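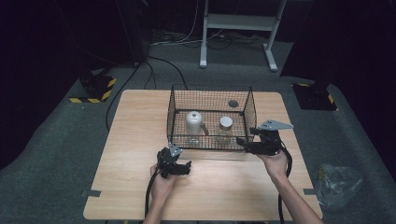
A pair of Iva grippers in use at the mesh basket, with two lidded containers inside.

Iva Hand-Held Gripper Pair: Review After One Semester
By Imke Bauerfeind

Our robotics elective has 13 students and one robot arm station, and for years that meant most of the class stood and watched. Last fall we bought the Iva pair from Gonerside so that students could record two-handed tasks at a table and train on them later. We used it for 10 weeks, starting in October. I teach the class and Ekow Opoku runs the lab, and we both kept notes. The notes below are mostly about hardware, with a little about the software at the end.

What comes with it

You get a left gripper, a right gripper, a cable for each, a spare set of finger pads, a screwdriver and a printed card with the setup steps. You do not get a stand, a table mount or a case. We keep ours in a drawer lined with foam. The card is good. Two students set up from it on the first afternoon without help, and it took them one class period including the calibration.

In the hand

The bodies are chunky. Students with smaller hands had to shift their grip to close the fingers fully, and a few of them asked for breaks sooner than the others did. After the second week we moved to short turns and the complaints mostly stopped.

The fingers are short, black and flat on the inside. They hold jars, caps and boxes well. They are poor with paper and with anything that has to be pinched at the very tip. Opening and closing is smooth, and neither gripper has loosened with use. One finger pad started to lift at a corner in week seven and we replaced it from the spare set. The screws are easy to reach and the job took a few minutes.

The cables are my main complaint. They hang from the back of the grip and want to go wherever your wrist goes. When a student reached across to the far side, the right cable would swing onto the table and drag over whatever was there. Ekow tried clips on the sleeve, which helped some students and annoyed others. A wireless version would cost more, and I would still look at it first.

The basket task

The class project was to lift a container out of a wire basket with one gripper while the other kept the basket from sliding, then put the container back. It sounds easy and it took most groups three sessions to do it cleanly. An open-top basket has walls, and the walls get in the way of your knuckles as much as the fingers. Students learned to come in from higher up than they wanted to.

Wire mesh is also hard on the tracking. Purport, the recording program that comes with the grippers, lost position more often near the basket than it did over bare table. Turning the overhead lights up fixed part of this. Moving more slowly fixed more.

By the end of the semester the class had made 3598 recordings, and 3524 of them passed the check in Purport. I think that is a good result for beginners. Most of the rejected ones came from the first two weeks and from one bad afternoon with a half-seated plug.

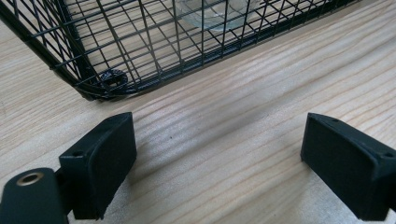
Can one student use a single gripper while the other is put away?
Each gripper records separately, so a single one works fine once you switch Purport to one-hand mode in the session settings. You do have to calibrate again when you go back to the pair.

Software

Purport does what we need and looks old. Starting and stopping a recording is simple. Naming is not – every file gets a long code, and students who forgot to type a group name had to play back clips to find their own. Export is slow. We let it run over lunch.

The lab computer crashed once during export and nothing was lost. There is no shared login for a class, so we made one account and wrote the password inside the drawer.

Compared with the Luangrath set

We had a Luangrath pair on loan the spring before. It was lighter, and the cable came out of the side, where it bothered people less. The fingers had more play in them, though, and by the end of the loan the left one no longer closed evenly. For a class where a lot of different hands use the same tool, I prefer the Iva. For one careful person working alone, Ekow would pick the Luangrath, and he has told me so several times.

Support

I wrote to Gonerside twice. The first reply, about the plug, came the next morning and solved the problem. The second, about buying more finger pads, took two weeks and the answer was that they are sold only in full sets.

Rating: four out of five. I took the point off for the cables and the file names. We are keeping the pair for next semester, and the next project is stacking trays.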